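The Reunion Episode

Anum Malik had played the landlady's niece in 13 episodes of Mukanano, and the producers of the reunion wanted her to cry at minute 2.

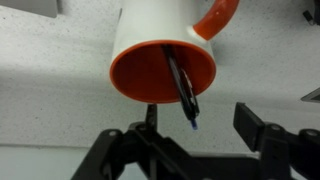 "Cry about what?" she asked.

"The old set," said Irfan Virk. "We've rebuilt it. Every stick."

She doubted that. The old set had been knocked together in a shed in Ghumman, and the stairs had gone nowhere. These had a carpet.

"Fans will love it," he said. "We had 3000 of them apply for the audience."

"And how many are coming?"

He looked at his phone — for rather a long time, she thought.

Parveen Khokhar arrived at noon on Saturday, kissed the air beside Anum's ear and told the crew they had always been like sisters. They hadn't spoken since the wrap party.

"Were we?" said Anum.

"It's in the script, darling. Page four."

Anum turned to page four. She was down to say it as well.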